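Anyone using the Laltach two-arm kit for laundry?

Sayaka Kawaguchi
I'm trying to pick between the Laltach kit and the smaller one from Dekker. I'd be using it for T-shirts, mostly, and I keep reading that soft stuff is where these things struggle. Is the wrist camera add-on worth the extra 321 dollars?

Lies Michiels
I've had the Laltach since November and I like it a lot! Mine is mostly on shirts too - both arms on one rail, a camera on each wrist. 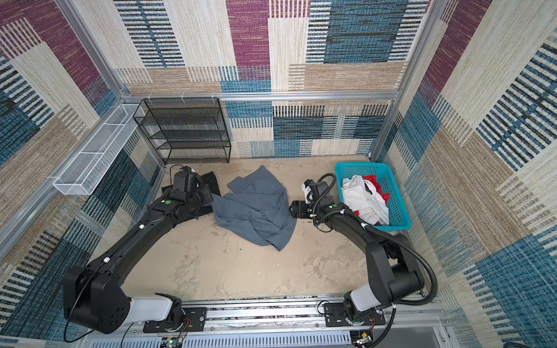
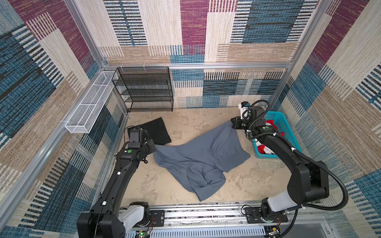

Gripper view of the fabric:

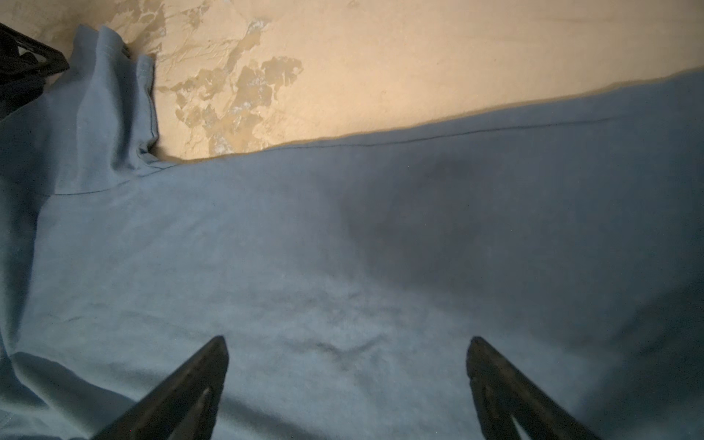
Get the cameras, I'd say. With only the overhead one I kept missing hems (so annoying), and the grippers would close on air. Setup took me three evenings, and the cable routing was most of that. Tie everything down before you run it fast. Support answered my email the next morning, which was nice.

Gulterby
dekker is cheaper but last i looked it was one arm only. if you have under 1000 to spend thats your answer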